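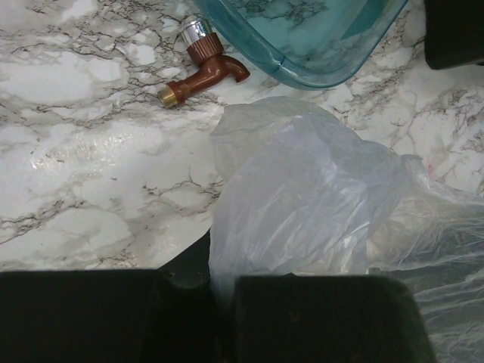

deler_porch
Evening, all. I've been meaning to replace the tap on our utility sink since February, and I finally ordered one from Adamczyk, the hardware place over in Nestetden. It's the reddish-brown one with the chrome cap and a ribbed collar you turn, and I do love the color against the marble pattern! My question is about the brass-colored threads on the inlet. Do I use tape, paste, or both? My father swore by both, but he also flooded a basement once, so I'd like a second opinion.

sesau45
Tape only, friend. I give it a few snug turns, clockwise as you look at the end of the threads, and I've never needed paste on a little garden-style tap like that.

mudroom_mel
I'll have to disagree with sesau45 (kindly!). I use a bit of paste over the tape and sleep better for it. Mine has held for 12 years.

sesau45
Well, mine's held for 14, so there we are.

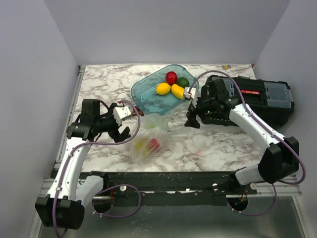
deler_porch
Thank you both, I'm going with tape and will keep the paste handy. I'm hoping to get to it Wednesday after supper, once the groceries are put away, and you know how that goes in my house. So far the apple and the yellow lemon-shaped fruit have made it into the blue tray with a couple of others, there's more sitting in the plastic bag, and the black toolbox has the right side of the table. Should I wash everything now or wait?

mudroom_mel
Wait! Wash fruit when you're ready to eat it. It keeps longer dry.

sesau45
I wash mine right away and dry it with a towel, but I suppose we were bound to disagree on that too. Let us know how the tap goes, and don't forget to shut the water off first.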